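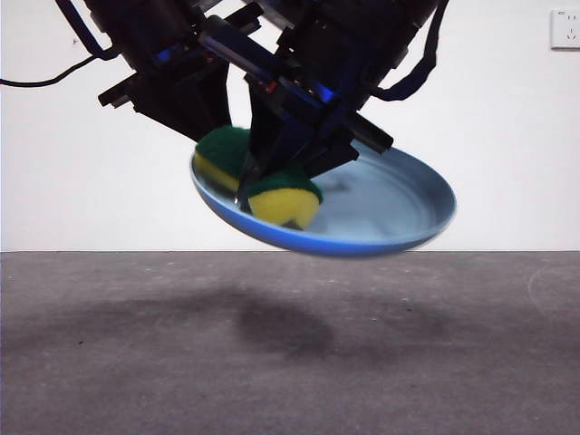 January 26, 2021

Quick one, rig is booked again after lunch. We're at 823 demos for the plate task, which sounds like a lot until you start throwing them out.

Mostly been on washing up this month. Two arms, one plate, one sponge. I drive, Hagos Jemal watches the logs and shouts when a joint gets near its limit. Then we swap. My shoulders have had it.

Things I want to write down before I forget:

Keep demos short. The long ones from December are full of me dithering and the policy learns the dithering. Lovely smooth hesitation, exactly like mine.

Vary the start. First 100 all began from much the same pose, no wonder it fell over when we nudged things. Now I shift the grip a bit every go, change the tilt, sometimes start with the sponge already on the plate.

Keep the fumbles if you recover. Bin them if you dont. Hagos disagrees, wants the bad ones saved in a seperate folder with a label. Fine, he can do the labelling.

Same operator for a whole block, otherwise the styles get mixed up. He scrubs in circles, I go back and forth. Not sure yet if that matters, will train one on each and see.

Next: another 200 with the plate held up off the table, then Manar (our training box, yes it has a name) gets the lot overnight. If the loss curve looks daft again I'm blaming the timestamps.

Right, lunch. More when there's a result.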